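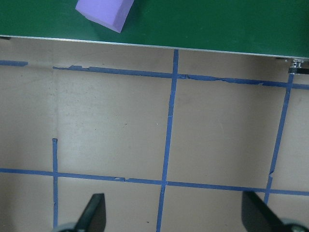

The Jellora held station 63 meters off the Orkudach platform. Widad Obeidat read the mooring loads aloud at 0400. Line six showed 833 kilonewtons, up 19 from the previous watch.

"Cause?" asked Nicanor Aguirre.

"Current, or the anchor is dragging."

He opened the survey log and checked the anchor position. It had not been updated since the evening.
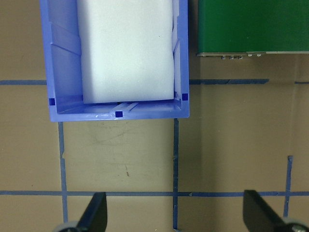
Aguirre called the tug and asked for a sonar pass. The master, Bảo Âu, wanted the request in writing. Obeidat typed it, left the cause blank, and sent it.

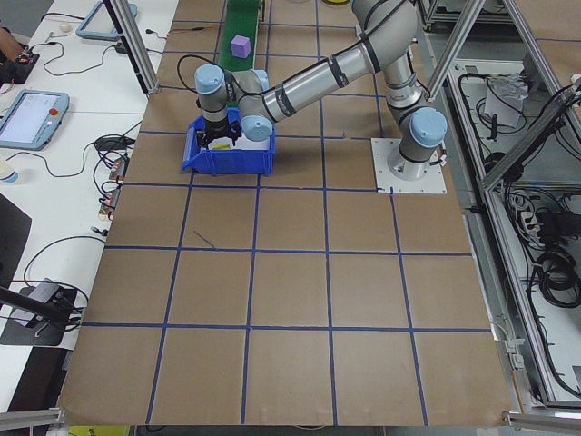
Second Watch

The reply came at 0610. The anchor had moved two meters north. The limit in the warranty certificate was five.

Obeidat entered the figure. Aguirre signed under it and asked for the next reading in half an hour.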